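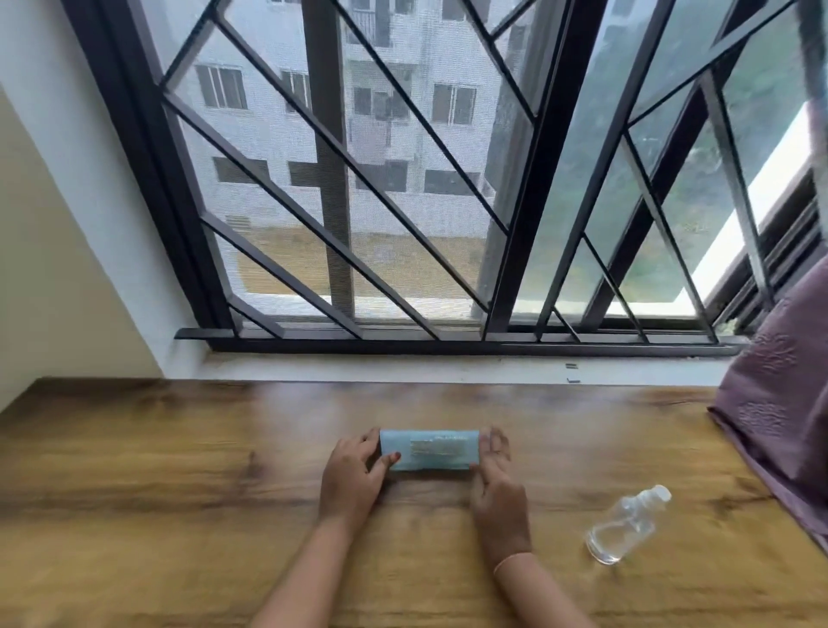

I have become the mailroom of my building without applying for the job. It happened the way most promotions happen to me, which is that I was standing nearby. I work from home, my window faces the front steps, and my buzzer is the bottom one on the panel, where a driver's thumb naturally lands. On a good day what comes up the stairs is small, like the light blue package up there, something two hands can cover and a desk doesn't notice. On a bad day it's a headboard. Either way I sign for it, I say the name of a neighbor out loud as if I'm vouching for them in court, and then I own it until about the time I want to be eating dinner.

For the first year or so after I moved to Wulport I didn't mind at all. I didn't know anyone, and it turned out to be a decent way of meeting people, in the sense that they had to come to my door and be grateful. I met Arnar Østergaard over a box of coffee filters. I met the couple on the top floor over a crib mattress, which also told me some news I don't think they had announced yet. I did my best to look like a man who couldn't recognize a crib mattress.

What I hadn't worked out is that a favor done twice is a policy. By the second winter people had started putting my apartment number in the delivery notes. I found this out when a driver read one to me off his phone: "Leave with 2, always home." Always home! I had been out of the house that very morning. I had bought a lemon.

I asked around, gently, to see who had written it, and learned that it was several people, independently, which hurt more. Sólveig Briem said she had put "2 is very nice" in hers, and I have decided to believe her.

The property company did try to help. The building is run by an outfit called Riis, who communicate only by laminated notice, and last June a notice went up to say we were getting an Indside locker. This is a metal cabinet in the entryway with little doors that pop open when you hold up your phone. For a few weeks it was wonderful. I walked past it every day like a retired sheriff watching the new guy.

Then the drivers discovered that it takes them longer to fill the locker than it takes to press my buzzer. Each box has to be scanned, a door of the right size has to be free, the door has to agree that it is free, and there's a screen that goes to sleep if you look away from it. Pressing my buzzer takes a thumb. I am faster than the locker, and I also say thank you. The thing cost somebody a lot of money and as far as I can tell it currently holds one pair of boots and a returned toaster. 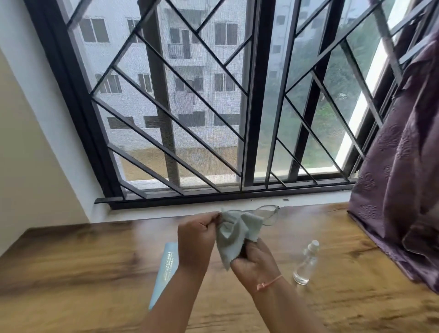 The other problem with the locker is that it sends reminders. The reminders are addressed to whoever the package is for, in theory, but somewhere in the setup my number got attached to the whole building, and so I got messages about everyone's stuff on top of having everyone's stuff. One of them came at 2 in the morning to tell me that parcel 628 was "waiting for me." I lay there thinking about it waiting. I have had relationships with less pressure in them.

I called the help line, and after a long stretch of pan flute I reached a very kind person who asked whether I was the account holder, and I said no, I was the human alternative, and she asked me to spell that.

So I've had a lot of time to form opinions about packages, and since this is my blog I'm going to share them.

The first is that the size of a box says nothing about how badly its owner wants it. The headboard sat in my hall for four days, and I learned to walk around it sideways. Meanwhile a padded envelope that weighed less than a sandwich had its owner at my door before I'd put the pen down. He held it against his chest going up the stairs. I've never asked what was in it and I think about it weekly.

The second is that people apologize for the wrong thing. They apologize for what the package is ("sorry, it's just cat litter"), as if I'd been hoping for something more glamorous on their behalf. I don't care that it's cat litter. I care that it's 65 pounds of cat litter, and that it was delivered to my side of the stairs when the cat lives on the other side.

The third is that everybody's thank-you gift is banana bread. I don't know how this got decided. I like banana bread. I liked it more two years ago. At Christmas I had so much of it that I started passing slices along to the drivers, and one of them told me, very carefully, that he gets a lot of banana bread.

And I'll admit the part that doesn't make me look good, which is that I've gotten possessive. A few weeks ago I went away for a long weekend, and when I came back Snædís Stougaard on the second floor had been taking everything in. She had a system. She had sticky notes on each box with the name and the time it came, and she'd texted people so they knew. They'd all been picked up by suppertime. I thanked her and went downstairs in a terrible mood. I've been doing this for years and it had never once crossed my mind to text anybody. I just sort of wait for them to remember they bought something.

She offered to split the week with me. A sane person would have said yes before she finished the sentence. I said I'd think about it.
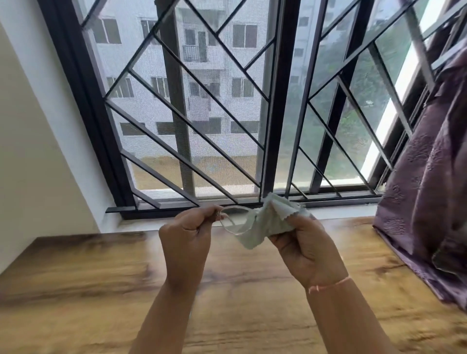
My brother-in-law, Adi Santoso, says I should charge. He's a practical man and had a number ready, a dollar a box, two for anything that needs a hand truck. I can't do it. If I took a dollar I would have to be good at it. As things stand I can leave someone's lamp under a coat and forget which coat, and it's a charming neighborly mishap. With a price list it's a complaint.

I tried to keep some rules instead. No food that has to stay cold, which held up until someone's grandmother mailed fish. No signing after 9 at night. No opening the door in a towel, which was for everyone's benefit and came too late for one driver in particular. I wrote all this on a card and taped it by the buzzer, and the next day there was a laminated notice from Riis about unauthorized cards.

There was also the matter of the Palta order. Palta, if you haven't had the pleasure, sells furniture that arrives in installments. Gunnlaugur Arnardóttir ordered a bookcase from them, and it came as nine separate boxes over most of a spring, in no order that made sense. The shelves came first. Then the screws, alone, in a box you could have shipped a dog in. The back panel showed up, was wrong, went away, and came back still wrong. By the end I knew that bookcase better than I know some of my cousins. When it was finally up I was invited to come and look at it, and I stood in the living room and got a little choked up over particle board. It leans.

I told Snædís yes, by the way. We're starting with her taking Mondays and Thursdays and me taking the rest, and she has already made a chart. The chart has a column labeled "condition on arrival," which feels pointed. I've had two Thursdays off so far. On the first I went to the movies in the middle of the day. On the second I stayed in, and every time I heard the van I got up and went to the window, and then I sat down again. Someone on the third floor got something long and flat. I still don't know what it was, and I'm told the chart only records the size.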